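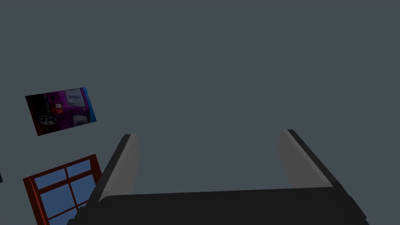
Miltutus open day set: README

Status: complete, no further releases planned
Date of visit: November 10, 2023
Compiled by: Josée Lemieux
Episodes: 596
Source: simulation only, gripper view

What it is

A record of the simulated runs shown at the Miltutus open day in Sulham. The invitation promised "household manipulation at scale." The visitors got two projectors, a row of folding chairs and a simulator called Plultine, which renders rooms and puts a gripper in them. There was no physical arm in the hall. I asked twice and was told it was being serviced.

I went because my group was thinking of using Plultine for pretraining, and I came back less keen. The runs are worth having anyway, so this file says what is in them and what I would not use them for.

What the camera sees

Every view is from behind the gripper, looking out past the two fingers. Rooms have plain walls in flat colors, with the odd window or framed picture. The wall behind the fingers in the opening view is one even slate gray with no texture at all. Ask yourself how much a vision model will learn about walls from that. The presenter said texture "comes later in the pipeline" and moved on.

The view can also be tilted well away from level, so windows and pictures sit at a slant. Do not assume that up in the image is up in the room. If your loader applies random rotation on top of this, turn it off first and see what you have.

Known problems

Empty views. Some views have nothing in them to pick up. I have left these in. If you train on them as they are, you are teaching a policy what a gripper looks like against nothing, and the score will not warn you.

Black regions. Parts of some views are solid black, with gray structure to either side. The Rathnayake group, who wrote the room generator, called this "unmodeled space." To me it looks like a hole where somebody forgot to put a room.

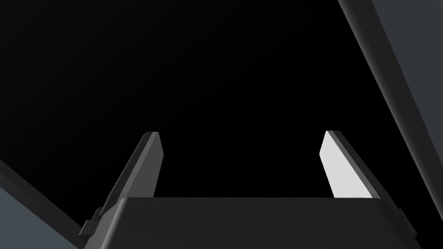

I asked whether such views were filtered out before the success rate was worked out. The answer was that filtering is "task dependent." I could not get the rate with and without them, so no success rate is given in this file - please don't quote the one on the poster.

Labels. Task names were typed in by the demo staff during the day. Spelling varies, and a few episodes have no name. I fixed nothing.

Missing data. The handout spoke of 4,000 episodes. The drive I was given held 596. A follow-up email in February got a polite reply and no files.

Suggested use

Testing a loader. Checking how a model copes with blank input. I would not use the set to make any claim about grasping, and certainly not about real homes.

If you need a held-out split, take the last 100 episodes by file order. They were not chosen with any care.

Corrections

Send them to Josée Lemieux. If you were at the open day and did see the arm move, I would like to hear about that too.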